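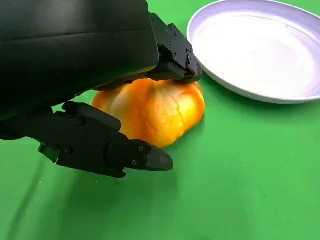 Jozefína Ďurica wrote to ask whether a pantry full of rice and beans even counts as prepping, or if she's fooling herself because she lives in a third-floor apartment in Alberg and has one closet.

It counts! I started with less than that, and her note finally pushed me to update this page.

Blog > Getting Started > Pantry Questions

Updated February, by the Closet Prepper

How much food should I start with?
Three days for everybody in your home, pets included. Once that's on the shelf, add a little each week (I throw in an extra can or two when I shop) and you'll hit two weeks before you notice.

Do I need those big buckets of freeze-dried meals?
Nope. I bought the Fovbridge bucket my first year, the one with 288 servings, and I was so proud of it. Then I read the label and saw that a "serving" was a small cup of soup — my teenager eats that while waiting for dinner. Look at calories per day before you pay for anything.

What about water?
One gallon per person per day, and more if it's hot or somebody's nursing. I keep mine in Kernance jugs under the bed. They slide out easily and my husband has stopped complaining.

How do you keep track of dates?
Masking tape and a fat marker. I write the month and year on the front, new stuff goes in the back, and we eat from the front. I tried a spreadsheet for a while and never opened it.

Can I do this on a tight budget?
Sure. My first real stock-up cost me about 50 dollars, mostly oats, peanut butter, canned chicken and salt. Skip anything your family won't eat on a normal night.

How will I cook if the power's out?
I have a little Vávra butane stove and I only use it out on the balcony, never inside. Check your lease first, though, and keep some food that's fine cold — crackers, tuna, fruit cups.

Related
Storing Rice Without Bugs
My Car Kit, Winter Version
Hand-Crank Radios I've Tried
What We Ate During the Ice Storm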